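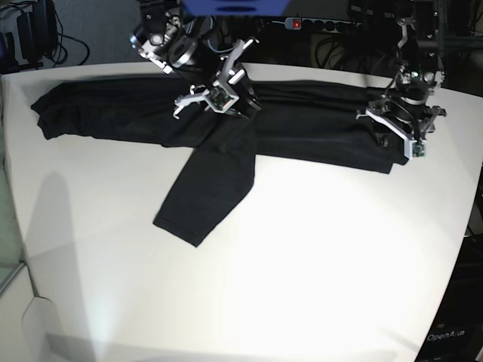
Setting up a rig used to eat the whole morning, and now it's done before the coffee is cold, according to Pak-hei Choi, and we hear the same thing from a lot of people who tried the beta of Hirance 4.

The new version of our rigging and animation toolkit is out this September, and we're thrilled to finally get it into everyone's hands! Hirance 4 adds 20 new tools to the shelf, a rebuilt skin weight editor, and a pose library you can search by name (the most requested feature on our forum, by a mile). 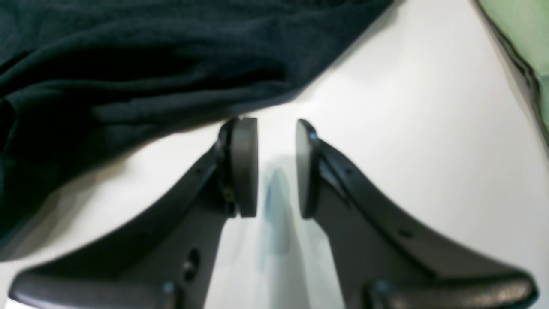

Dark and light green cloth on a white tabletop.

We also went back through the bug list, all of it. The team at Irkside closed 919 tickets for this release, including the mirror bug that flipped finger controls on older rigs and the crash when you renamed a joint with the graph editor open. Scripts written for version 3 still run, and your custom shelves come across when you install.

The help pages got plenty of love too. Each tool now has its own short video, and the links open the right one! Fifteen of the videos were recorded by Ninddale, a small training studio whose lessons many of our users already know.

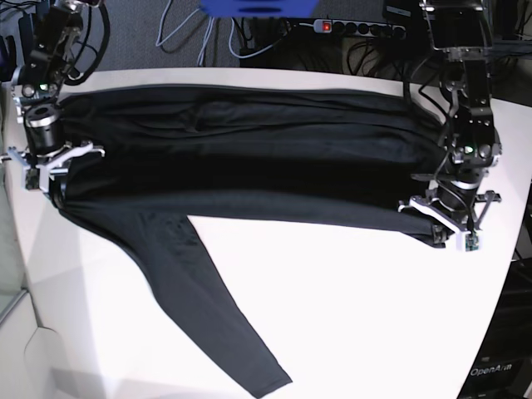

The Hsiao exporter, sold separately until now, comes with the toolkit in this version. It sends baked animation to the major game engines in one step and keeps your naming rules as you set them.

Hirance 4 is a free update for anyone with a version 3 license. New users can download a trial from the Irkside website, with every tool switched on.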